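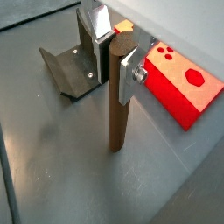
Part-time assistant wanted, Colcombe Puzzle and Toy Library

Posted 25/01/2024 by the Colcombe desk

We are looking for a part-time assistant for our lending room in Lenbridge. The job is 4 mornings a week, starting in May. The pay is modest and we would like to get that out of the way early so that everyone still reading is reading on purpose.

The library lends puzzles, board games, construction sets and wooden toys to families, schools and one very competitive retirement home. Our catalog runs to 1282 items. Most of them come back. Some come back with extra pieces, which is harder to deal with than you might think, and one jigsaw of a harbor has been returned with somebody else's sky.

What you would be doing: checking items in and out, wiping down anything that has been near a toddler, answering the phone, and entering returns in Grunier, our lending software. Grunier was bought before any of the present staff arrived and has opinions about dates. You will be trained on it for a full morning. After that you will know what we know.

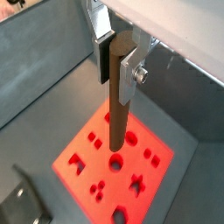
You would also run the Small Hands hour, when children under 5 try things out before their parents commit to carrying them home. Expect to sit on the floor. Expect to be told that a cow is a dog, and to let it go.

We would like someone who can lift a box of 900 building blocks without making a speech about it, who is patient with late borrowers, and who writes legibly on labels. Experience in a library, shop or classroom is welcome. A degree in play theory is fine too, but the boxes weigh the same. You need to be comfortable with noise. The room is on the Msimang Street side of the building, and the marching band practices next door whenever it has a parade coming up, or has just had one and was unhappy with it.

Benefits: paid vacation, free borrowing, a parking space that fits most cars, and first pick of the retired games at the end of each season. Retired games are missing at least one important thing. Staff have been known to play them anyway, with a button.

To apply, send us a resume and a letter of no more than one page. Tell us which game you would remove from the world if you could, and why. We read all of these and have so far lost two from the shelves under suspicious circumstances. We expect to talk to 7 people and will write to everyone else, usually within the month. A background check is required before you start. Please don't send glitter. Somebody did last time, and it is still in the keyboard.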